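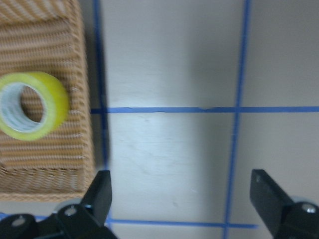
A woven wicker basket with a roll of clear packing tape.

Wulis is a comic book villain and the main opponent of the Flostberg series, a superhero line published by Hanton Comics. The character is presented as a former bridge engineer who can make any solid surface ring like a bell, and who uses the power to bring down buildings. Wulis is often called one of the most complex villains in independent comics, mostly in the publisher's own advertising. The stories themselves give less support to that claim than its fans suggest.

Publication history

Wulis first appeared in issue 8 of Flostberg, in a backup story of six pages. Hanton has since described this debut as carefully planned from the start of the series. The printed issues make that hard to accept. The villain is named only once in the story, is spelled "Wullis" on the letters page two issues later, and has an entirely different power, the ability to walk through walls. The change to sound-based powers came in the next story line and was never explained in print.

A collected edition, Flostberg: The Ringing City, reprinted the early stories with redrawn panels and new dialogue. Several reference guides cite this version as if it were the original, which has led to a good deal of confusion over when the character's origin was set down. The first run of the collection was 2780 copies, according to the publisher. An often repeated story that it sold out in one afternoon has no known source earlier than the back cover of the second printing.

Fictional biography

In the current version of the story, Wulis grows up in the river town of Shboul and helps design its main bridge. The bridge falls on the night it opens. Wulis is blamed, serves a prison term, and comes out convinced that the city council of Flostberg switched the steel to save money. The series has never settled whether this is true. Issue 31 shows a forged delivery slip, while issue 44 has Wulis admit to making the forgery. Readers who defend the character as a wronged man tend to quote the first issue and skip the second.

The source of the powers is equally unsettled. At least three accounts have been given: an accident under the bridge, a stolen tuning device, and a family trait passed down from a grandmother. Hanton's official handbook lists all three and calls the matter "a mystery Wulis prefers to keep." A simpler explanation is that different writers did not check one another's work.

Powers and abilities

Wulis can set stone, metal and glass vibrating by touch. The handbook gives the upper limit of this power as 700 feet, but the comics ignore the figure whenever the plot needs a tower to fall farther away. The character is also said to be a master planner. Most of the plans shown on the page depend on the hero arriving late, and at least two would have failed if anyone in the city had used a telephone.

Other versions

A possible future Wulis appears in Flostberg 2309, a short series set in a drowned version of the city. This older Wulis has lost all hearing and rules from the rebuilt Shboul bridge. The series is usually listed as part of the main story line, although its ending cannot be squared with the death of the hero's sister in the regular title. Hanton has called it both "canon" and "a what-if" in separate catalogs.

Reception

Early reviews in fan magazines paid the character little attention. Interest grew after the collected edition, and later writers have praised the prison chapters for their slow pace and plain artwork. Comparisons with classic tragic villains are common but rarely go into detail. Critics of the series point out that Wulis causes the deaths of hundreds of bystanders in the second story line, an event that later issues stop mentioning once the character is being written as sympathetic.

Claims that a film version is in development have circulated for years. No script, cast or studio has been announced.

See also

Flostberg (comic series)
Hanton Comics
Shboul (fictional town)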